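Open day helpers and visitors wanted – Kasprzak robot assembly lab, Ploststead

We're opening the lab for one day and need people. Two kinds: helpers to run the stations and visitors willing to try a task and tell us what was confusing. No robotics background needed for either. If you do have some, say so, we'll put you nearer the equipment.

Helpers
Paid, flat 100 for the day plus lunch. Eight in the morning until we've packed up, probably five-ish. You'd be greeting groups at the Prornwood Road door, handing out badges, keeping people behind the tape while the arms run, resetting printed parts between demos. Also a fair bit of standing. One training evening in April, required, two hours – sorry, no way round it. Closed shoes, hair tied back, no lanyards at the arm stations (we give you a clip badge insted).

Visitors
Free. Groups of 20, a short talk first, then the two-arm assembly demo, then a turn on the practice bench with a spare set of parts. Bench is for ages 14 and up. Younger kids fine for the talk and demo with an adult. We expect around 500 over the day so please pick a slot and stick to it. Slots run every half hour, the early ones usually go last, if you're flexible take one of those.

After the bench we ask for ten minutes with a feedback sheet. Be blunt. Last open day at Pinevik the sheets got us to redo the whole talk and it was much the better for it.

How to sign up
Email the lab office with "open day" in the subject line. Helpers – name, phone, which training evening suits, any lifting limits. Visitors – name, number in your group, first and second choice of slot. Wheelchair users please mention it, the side entrance is level but has to be unlocked for you.

Helper applications close 04/06/2020. Visitor slots stay open untill full.

Parking is tight. Bus stops right outside, take the bus if you can. Coats and bags go in the front room, no food or drink past that point.

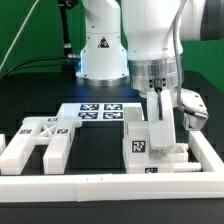
Replies go out within a week. If you haven't heard by then check your spam folder first, then call the office and we'll look you up.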